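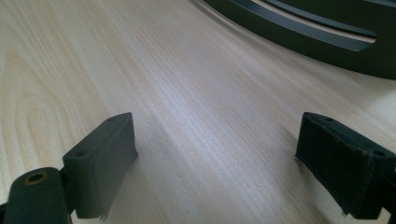

Between takes. Green fingers, nothing in them.

Nov 16, 2020
by Modupe Osagie
Filed under: bench diary

Twenty-four good ones today out of a planned 26, and I am choosing to be proud of that. The two bad ones were both mine. In the first I squeezed before I got there. In the second I sneezed, and the gripper put the spoon down the way a goose would.

The job this month is picking things up and setting them down again so that Erkik can learn to do it from watching. I hold the gripper, press record, do the thing, stop, write the number in the book, and do it over. My mother asked what I did at work and I told her I moved a spoon. She wanted to know if they'd found out about my degree.

Zhuoran came by after lunch to look at yesterday's batch and said I always come in from the left. I said I do not. We watched six in a row and I came in from the left in every one of them, like a man who has only ever had one door. If Erkik learns from me alone it will be baffled by any spoon to the right of center. So this afternoon was all right-hand approaches, which felt like brushing my teeth with the wrong hand and probably looked it.

We have 225 keepers for the spoon. Fatima wants more variety before we start on the cup: different starting spots, slower ones, a few where I miss on purpose and recover. Missing on purpose is harder than you'd think. My real misses are fluent. My fake ones look like a soccer player going down in the box. Zhuoran threw out three and was decent enough not to say why.

The shine on the tabletop is bothering me again. There's a bright streak right across the middle of the wood and I'd like some takes without it. Tanko's suggestion was to tape paper over the whole table. Fatima said then it will only know how to work on paper. Tanko said fine, put paper in the kitchen. They were still at it when I went to refill my water, and the lamp has not been moved.

Also the pads. The left one has something hanging off its lower edge, a thin ragged strip, and the right one is worn pale along the bottom. I put in a note for Ekaette, who has the spares in a drawer labeled Tindivholm for reasons older than my time here. If she swaps them I'll have to mark in the book which takes are old pads and which are new, and Zhuoran will ask, so I've already ruled the column.

Wrist sore. Right-hand approaches again tomorrow, then the cup if Fatima gives in. I have asked for the one with the handle.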